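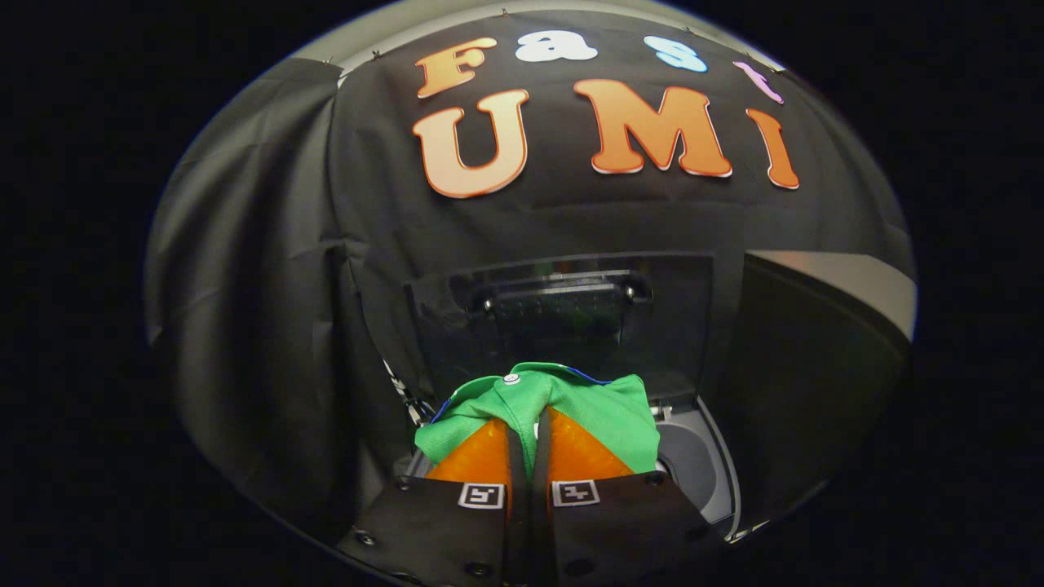
The freeze was never going to work on its own, according to the former compliance officer at Skavley, and anyone who had read the licence conditions could have said so on the first morning. She spent 36 months checking payments for the shipping insurer before leaving in June, and she has little patience for the way the Flokov measures have been sold to the public.

"They announced a list," she says. "A list is a list. Somebody then has to sit down and match it against real customers, and most of those customers have names that can be spelt in four different ways."

The list ran to 1,021 entries by the time she left. Of those her team checked against its own books, 49 produced a possible match. I ask how many turned out to be the right company.

"Two," she says. "And one of those had already closed its account."

Ministers have described the measures as the toughest yet placed on the Flokov timber trade. I put this to her and she pulls a face. Tough on whom, she wants to know. The mills are still cutting. The wood goes to Asville, where it is planed, stamped and given fresh paperwork, and from there it can be sold to more or less anyone. She doesn't claim that every yard in Asville is in on it. She does say that exports from the port have gone up while the number of trees nearby has not.

Surely, I suggest, the origin rules were written to stop exactly that. She agrees that they were written.

"The form asks where the goods were 'substantially worked'. If you plane a plank, have you substantially worked it? I asked the licensing office. I got a reply after several weeks telling me to take my own legal advice."

So the firm took legal advice, paid for it, and was told the wording was unclear. Skavley carried on insuring some cargoes and turned down others that looked much the same. She admits she could not always have explained the difference to a customer.

I am not wholly convinced by the gloomier parts of her case. Banks have plainly become more careful, and the Abeysekara group, which used to handle a good share of the trade, has pulled out of it altogether. Isn't that a sign of the rules biting?

"It's a sign that Abeysekara had other business to go to," she says. "The ones who left were the ones who answered our letters. What you've got now is smaller firms who don't."

She would like to see fewer names and more checking -- inspectors on the quay at Asville, for a start, and a published ruling on planed timber. She would also scrap the rule that lets a sanctioned owner cut his stake to just under half and carry on. In her view that has done more for the local notaries than for anybody else.

Would any of it bring the trade to a stop? She thinks for a while and says it might make it dearer. When I point out that this is a modest aim beside the speeches, she shrugs and says she didn't write the speeches.

The licensing office was asked about the planed timber question and said its guidance was kept under review.

We use cookies to understand how readers use this site. Accept all | Manage settings

Contact us | Corrections | Copyright, all rights reserved | Back to top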